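Section 4: Clearing a Table

If you've made it through Section 3, your gripper opens, closes and doesn't make the grinding noise anymore. Good! Now we get to the chore everybody asks me about first, which is whether the thing can tidy up a table yet. My answer is sort of. I've been running Dratimel at home since February, and it clears a table about as well as a distracted eight-year-old, only slower. But it does clear some of it, and this section gets you to the same place I'm at.

You'll need the hand-held gripper for teaching, the arm for the real run, and a table you don't mind leaving messy for an afternoon.

4.1 Teach the pickup

1. Put out the kind of trash you really have. Wrappers, bags, a box or two. I started with wooden blocks and wasted a whole week, as blocks taught it nothing at all about plastic film.

2. Leave your tablecloth on if you normally use one. Fredy Tamayo, who wrote most of the Kemia software, told me to take mine off and I'm glad I didn't listen (sorry, Fredy).

3. Start every pickup with the jaws wide open. Come in low and slow, with the pads on either side of the thing you want.

4. Squeeze until the pads meet, count to two, then lift straight up. Don't drag.

5. Drop it in the bin and go back to your starting spot. That's one demo. You want 40 of them for each kind of item before you bother training.

Note: Mix up the order. If you always grab the long wrapper first, the arm will go looking for a long wrapper first, even when there isn't one - mine spent a good while pinching at a stripe in the cloth.

4.2 Set the grip force

Open the Kemia settings and find Grip Limit. The scale goes up to 500. For wrappers and thin bags I use 95, and for small boxes I go a bit higher, testing as I go. Senthil Gowda runs his much harder than I do and says it's fine, but he's also on his second set of pads.

Caution: Keep your fingers out of the jaws while you change this number. The gripper re-tests itself as soon as you hit Save, and it doesn't ask first.

4.3 Mark the keepers

This is the part I skipped, and you shouldn't. The arm can't tell a dead wrapper from a pouch you'd like to keep. Go to Keep List, show it each item from a few angles, and press Hold. Do the ribbons and straps too, they count as separate things as far as it's concerned.

4.4 First real run

1. Clear the floor on the bin side.
2. Press Run and stay in the room.
3. Let it fail. It gets three tries per item and then moves on.
4. Write down what it missed and go back to 4.1 for those.

On my best evening it got 11 items in the bin without help. Shiny film is still the worst, with anything black and crumpled a close second. Could I have done the lot myself in under a minute? Sure. I still think it's worth setting up, but if you were hoping to cancel your Saturday cleaning, wait for the next version. 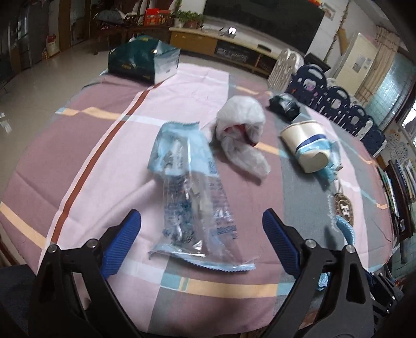 Fig. 4-1. Jaws open in front of a wrapper, ready for step 3 of 4.1.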